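*Thursday, April 15, 2021. Applies to self-hosted blogs. If yours is on a free hosted plan, steps 3 and 5 will look different and you may not have step 5 at all.*

# How to clean out an old blog archive without wrecking it

Every spring the advice comes around again: delete your old posts, the search engines will love you, your traffic will double by June. I have read a lot of these articles. Most of them show one graph, with no numbers on the side, and most of them end with a link to a course.

I still think you should clean out your archive. I just don't believe the reason usually given. I did mine over the winter, all 2,081 posts of it, and my traffic did almost nothing. What changed is that readers stopped emailing me about dead links, and I can find my own stuff again. If that sounds worth a few weekends, read on. If you were hoping for the graph, I can't help.

## What you need

- Admin access to your blog
- A spreadsheet program, any of them
- A full backup (step 1)
- Some patience, spread out over a month or so

You'll see paid "content audit" tools recommended for this. I tried Illico on its free trial. It gave every post a score out of 100 and it never did explain the score. My best-loved post, a plain set of instructions for covering a photo box, got a 31. A post I wrote half asleep about a coupon that expired in 2012 got a 78. Make of that what you like. I went back to the spreadsheet.

## Step 1: Back up, then check the backup

Your host probably says it backs up your site daily. Mine, Drastcombe, says so on the front page. When I asked for a copy, what came back was the database and no pictures. On a blog full of project photos that's half a backup at best.

So do it yourself:

1. Export the database.
2. Copy the whole uploads folder to your own computer.
3. Open five or six files from different years and make sure they open.
4. Put a second copy on a drive you can unplug.

Number 3 is the one people skip. A folder with the right name on it proves nothing.

## Step 2: Get a list of everything

Export your posts to a spreadsheet. You want one row per post, with these columns:

| Column | What goes in it |
|---|---|
| URL | The full address |
| Title | As published |
| Date | First published |
| Views | Last 12 months |
| Comments | Total count |
| Decision | Leave blank for now |
| Notes | Leave blank for now |

If your export tool stops partway through, look for a row limit. Mine quit at 2,000 and gave no warning. I only noticed when my oldest posts weren't there, and I'd been sorting for an hour by then. Check the last row against the first post you ever published before you do anything else.

Don't add more columns. I've seen templates with "reader intent" and "emotional tone." You will fill those in for a dozen posts and then quit the whole project.

## Step 3: Sort by views, and don't trust it

Sort with the lowest views on top. It's a starting order and that's all it is. View counts have holes in them: people block the trackers, the tracker itself was switched off for a while when you changed themes, and a bot can send a dead post to the top for a week.

A post with four views in a year may be the only place on the web that explains how to fix the one thing those four people needed fixed. Jin-sol Yook, whose blog Reratetti has been going longer than mine, deleted everything under ten views in one afternoon. Then the emails started. One of the deleted posts was linked from a library's craft page, and the library's page had been sending her the kind of reader who stays. She got the post back out of a backup, minus its comments.

## Step 4: Give each post one of four labels

Go down the list and open each post. Yes, each one. Type one word in the Decision column.

**Keep.** It works, the links work, you'd be fine with a stranger landing on it. Leave it alone. You don't need to "refresh" it by changing the date, whatever you've been told. Readers can tell from the comments that it's old, and changing the date makes you look shifty.

**Fix.** Good post, broken parts. Dead links, missing photos, a supply that's no longer sold. Write what's broken in Notes and move on. Do not fix it now.

**Merge.** You wrote about the same thing three times. Most of us did. Pick the best one and plan to move the useful bits of the others into it.

**Remove.** Old giveaways, "sorry I haven't posted," link lists where every link is dead, sponsored posts for companies that have folded.

Set a limit per sitting. I got sloppy after an hour and started marking everything Remove out of boredom, so I had to redo a whole evening's worth.

What about the personal posts, the ones about moving house or the dog? The standard advice says they're "off topic" and should go. I kept most of mine. It's a blog. If a search engine wants to hold the dog against me, fine.

## Step 5: Set up redirects before you remove anything

This order matters. Redirect first, delete second.

For every Merge, send the old address to the post you're keeping. Use a permanent (301) redirect. For every Remove, ask whether there is a page that really answers the same need. If there is, redirect there. If there isn't, let the page go and let it show "not found."

You'll be told to redirect everything you delete to your home page. Please don't. Somebody clicks a link for a felt pattern, lands on your home page, looks around, finds no felt pattern and leaves annoyed. A clear "not found" page with a search box on it is kinder. Whether the search engines care one way or the other, I've read confident answers in both directions, and I don't think the people giving them know.

To do it:

1. Make a two-column sheet, old address and new address.
2. Import it with your redirect plugin, or paste it into your server file if you know how.
3. Open ten of the old addresses in a private window.
4. Look for chains, where A goes to B and B goes to C. Point A straight at C.

If your plugin charges past a certain number of redirects, look again at how many you really need. Min-kyu Seol was quoted for a plan that covered 3,000 and turned out to be using fewer than a hundred once the home page ones came out.

## Step 6: Unpublish first, delete later

Switch your Remove posts to draft. They'll vanish from the public side and stay safe in the back. Then wait a month.

During that month, check two things: your "not found" log, if you have one, and your inbox. If a removed post keeps getting asked for, put it back. I restored nine. Two of them I'd been quite sure about.

After the month you can delete for good, or leave them as drafts forever. Drafts take up almost no room. The claim that they "slow down your site" gets repeated a lot, usually next to a button for a cleanup plugin.

## Step 7: Do the fixes

Filter the sheet for Fix and sort by views, highest on top this time. Work down until you're sick of it. The order means that whenever you stop, the part you did was the part most people see.

Things I'd do on each one:

- Replace or unlink dead links
- Re-upload missing photos, if you still have them
- Add a line at the top if a product is gone
- Check that the printable still downloads

Things I wouldn't bother with: rewriting the intro, adding a table of contents to a short post, padding it out to 2,000 words. That last number gets passed around as if it were a law. I've looked for where it comes from and found people quoting each other.

## Questions I've been sent

**Will my rankings go up?** Maybe. Mine wobbled for a few weeks and then settled where they'd been.

**What about comments on merged posts?** They don't move by themselves. I copied the useful ones into the kept post with the commenter's first name. Bae's theme has a setting that says it moves them. It moved some of them, to the wrong post. Test it on one before you let it near the rest.

**How often should I do this?** I'm planning on never again at this scale. I now keep the spreadsheet open when I publish and add the row then.

**Can I pay someone?** You can, for the redirects and the links. I wouldn't hand over step 4. They don't know which four readers you care about. 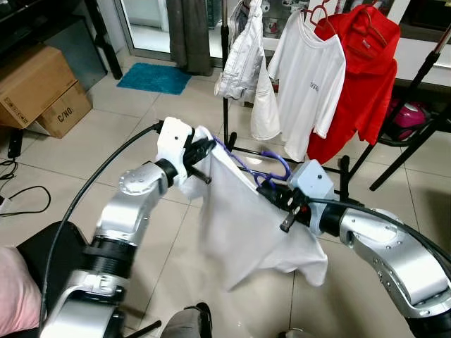 *White T-shirt, held up over a tiled floor.*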